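# Morkiren gripper kit: two months of picking blocks out of a bin

I've had the Morkiren gripper kit bolted to our KUKA arm at the Gallport shared workshop since early March, and I still look forward to switching it on. If you're building a bin picker and you've been putting off the gripper because it looks like the hard part, this one's for you!

The kit came as 221 parts in two trays (mine were all there, nicely bagged). Zinhle Motaung and I put it together over 10 evenings, though that includes a couple we lost to a flange adapter I'd drilled wrong. The instructions are good on the linkages and thin on the cabling. Leave yourself more slack at the wrist than the drawing shows – we didn't, and had to redo the whole bundle.

What I love is the fingers. Metal all the way, with hardly any play in the joints, and they get in beside a block that's lying right up against its neighbor. I was sure two blocks touching along their long edges would beat it. They do slow it down, but if it comes in from the end it manages most of the time. Crossed blocks are trickier. It'll sometimes take the top one and drag the other halfway across the floor of the bin, and then you're replanning. Odair Evangelista has written a little nudge routine for that and it's already a big help.

We keep a log, and the last full run got to 647 picks before I stopped it to go home. No loose screws afterward.

Things I'd change: the finger pads should come with spares, and the Drendel software that ships with it wants a restart whenever you edit the grip force. Annoying when you're tuning!

One tip on the bin. Ours is an old sloped metal one, scratched and stained, and it crept along the table until we clamped it to a board. Do that on day one. The sloping sides are great, blocks slide back toward the middle where the arm can get at them.

Would I buy it again? Yes, and Ntombi Mokoena has already ordered one for her own garage build. Next I want to try smaller blocks, then mixed shapes.

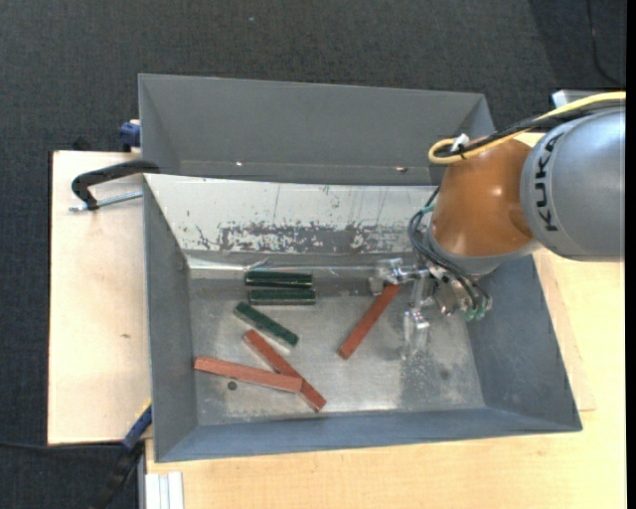

*Page last changed: 2025-04-22*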